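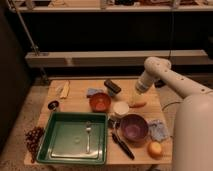 A carrot, and the gripper just above it.

Can a robot clear the kitchen table yet?

Slowly, and not on a night when you're hungry. Most of the hard part is the sorting, and the sorting is as dull for a machine as it is for you. A carrot goes back in the fridge, a spoon goes in the sink, a pen goes in the drawer with the other 33 pens. You know this without thinking. A robot has to be told, or shown, often several hundred times.

Whoever does your clearing up, these help:

Start with the soft stuff. Cloths and sponges snag on everything, and machines are hopeless at folding. Lift them off first.

Use a tray. One tray for anything going to the sink saves six trips, and a flat target with raised sides is kind to clumsy hands of any make.

Stack bowls by size, big one underneath. Halima Adeleke swears by doing it the other way round and has the chips to show for it.

Pick fruit up before it rolls. Round things are still a fair test for a gripper, and grapes are a cruel one - too firm a pinch and you have juice.

Keep pens off the table. They have no business near a ladle.

As for buying a helper, I'd wait. For 2000 pounds you could have a very good dishwasher and change left over for a decent washing-up brush. It won't put the carrot away either, but it's quieter about it.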